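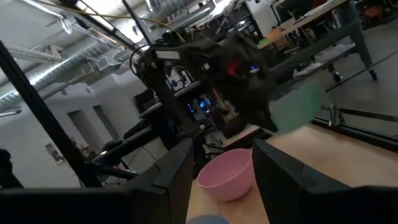
Two arms, one table: a pink bowl between the fingers and a green one on the move.

I have washed up a lot of bowls in my life and never once thought about how I pick one up. You just do it, don't you? Thumb inside, fingers outside, off it goes. Then I spent a day at Trukbridge trying to get a pair of robot arms to do the same job, and I came home and stared at the cereal cupboard for a good five minutes.

The job was simple enough to write on the back of my hand. Bowls in different colours on a wooden table, and I was to stack them, using the arms, by whatever means I liked. I had two sets of fingers to try, the Pokent and the Camari, and two ways of driving. I also had a notebook, a flask of tea and far too much confidence.

I started with the Pokent fingers, which are the slim ones (a bit like the tips of a pair of kitchen tongs). I loved them straight away! They slip over a rim with hardly any fuss and you feel terribly clever. Then you lift, and the bowl swings. A bowl held at one point on its edge wants to hang like a wet sock, and the first three I picked up all tipped over so far that I was lowering them onto the stack sideways. My best run with the Pokent was 19 lifts before I dropped one, and I was so pleased with that number that I wrote it down twice.

The Camari fingers are wider and have a softer pad. They're slower to line up, and if you come in at a bad angle you nudge the bowl away and have to go chasing it across the table, which made me laugh the first time and not the sixth. Once they've got hold, though, they've got hold. The bowl stays much closer to level and you can put it down without that horrible last-second lurch.

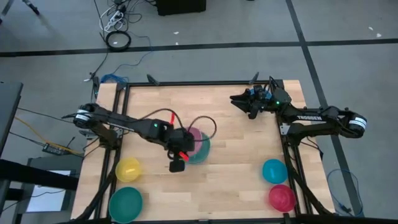

Do you need two arms to stack bowls?
One arm will do it if the bowls are light and well spaced. The second arm earns its keep when a stack needs steadying, or when a bowl is too far over for the first one to reach comfortably.

Driving was the bigger surprise for me. The first controller I tried was a Khaemba, a handheld thing with two sticks and a trigger, and anyone who has played a racing game will pick it up quickly. It's fine for going from one side of the table to the other. For the last little bit, where you're easing a finger down the inside of a rim, I found it jumpy. I kept overshooting, swearing quietly, backing off and having another go.

The other way is to hold a small copy of the arm and move it about, and the big one follows you. I took to this so fast that I was annoyed I'd spent the morning on sticks. Your own wrist knows what to do with a bowl, and

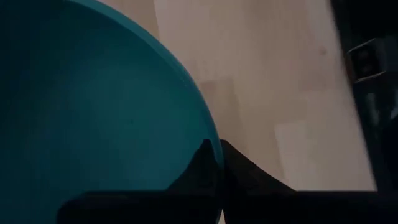

you stop thinking about which direction is forwards. The catch is tired shoulders. After an hour of it I was leaning on my elbows, and my stacking got noticeably wonkier. With the Khaemba I could have sat back in a comfy chair all afternoon, so I wouldn't write it off, especially for long sessions where the moves are big and easy.

By teatime I'd made 111 attempts across both sets of fingers, and I'd started to have opinions about bowls as well. Shallow ones are a pain. A deep one gives you a nice long wall to pinch. Nested ones are the worst of the lot, because two rims sit so close together that you go for the top bowl and come up with both.

I should say a word for the cameras too, as I'd ignored them completely until I got stuck. The view from above the table is lovely for knowing where everything is. It's useless for telling whether your finger is inside the rim or just in front of it. For that you want the little camera at the wrist, where the fingers are always in view and the bowl gets enormous as you close in. I ended up glancing from one to the other the way you do with car mirrors.

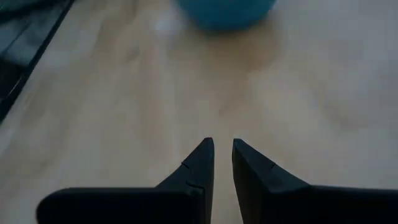
Which should a beginner spend money on first, better fingers or a better camera?
I'd go for the camera. Plain fingers can be nursed through most jobs if you can see what they're doing, and a good set won't help much when you're guessing.

If I had to pick a set to take home, it would be the Camari fingers with the copy-arm for driving, and I'd keep the Pokent in a drawer for fiddly things. I did ask what happens to the pads over time and was shown a log where one pair had gone 373 lifts before being swapped. I'd like to see that go on a good deal longer before I got too excited.

I'm going back in August to try mugs. Handles! I've been practising at home with my eyes shut and I can report that mugs are going to be awful.

Last updated: 4 Apr 2018

Related items
Soft pads or bare metal: what to put on a gripper finger
A beginner's day with the Khaemba controller
Where to mount a second camera
Tidying the cables on a two-arm table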